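Skirkbridge Film Fair: a day among the props and posters

1 October 2023

The Skirkbridge Film Fair moved to a bigger hall this year, on the Medberg side of the river, and I went over by train to see what had changed. Tickets were £4 on the door. The queue was short by the time I got there, and I was inside before the first talk.

Most of the ground floor is given over to dealers. Posters take up the long wall, with lobby cards and signed photographs in the middle rows. Prices have gone up since last June's sale in Jirnville. A folded quad poster that I passed on there for less was marked at £200, and it had a sold sticker on it by lunchtime. Stills are still good value if you are willing to go through the boxes. I bought 2, both from costume dramas, and neither needed much haggling.
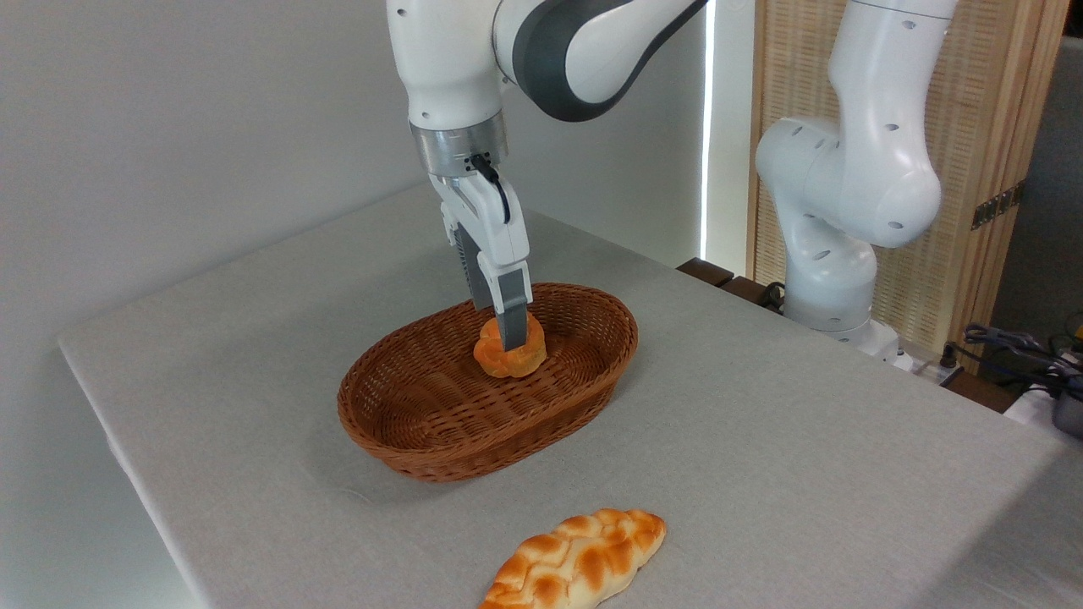
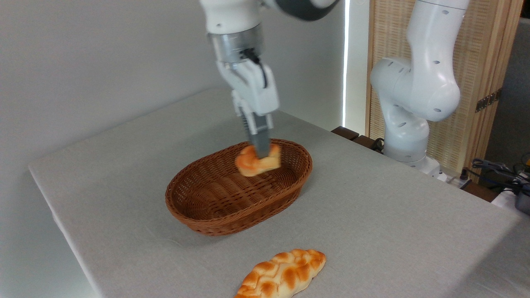
Upstairs was the costume display, lent by the Mosoti studio. There were 21 outfits on stands, mostly from its period serials, with cards giving the production and the year. The stitching on the court dresses is rougher than it looks on screen, and several hems had been let down and taken up again for different actresses. The lighting was dim and there was no bench, so people did not stay long.

The afternoon talk covered how a casting call works, from the first tape to the final reading. It overran, and the questions were mostly about autographs. The signing session afterwards was ticketed separately, which was not clear on the website. I heard several people complain about it at the desk.

The café takes cards only and had run out of sandwiches by two. There is a bakery near the station if you would prefer to eat before you arrive. The cloakroom is free, and the lift is at the back, behind the poster dealers.

Next year's fair is booked for the same hall. Dealers who want a table should apply through the Skirkbridge office before the end of June.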